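Workshop hand wanted, Monville

Gerneteck rebuilds mopeds and small scooters that other shops have politely declined. We need one more person at the bench, starting in May. The sign outside still says Grustutus, after the previous business, and painting over it keeps losing out to paying work.

You'd strip carburetors, clean tanks, chase threads and label every bolt you take off. There are 19 bikes in the queue, two of which arrived in buckets. Experience with points ignition is a plus. Experience with owners who "only rode it around the block" is a bigger one.

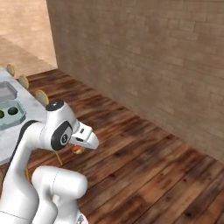 Hours are 8 to 4:30, with a real lunch. Pay is $186 a day during the trial month, then we sit down and argue about it like adults. You need your own boots and a license. We supply tools, gloves and coffee — the gloves are good.

Paint is not part of the job. It goes out to Ghiță, and comes back when it comes back. 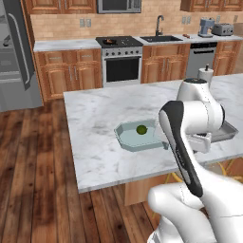

Ghiță would like it noted that the last tank took four coats because somebody filled it with gas before dropping it off, and that whoever gets hired should please learn to drain things first.

So, draining is part of the job. Write to the workshop with a few lines on the worst engine you ever got running. Skip the cover letter.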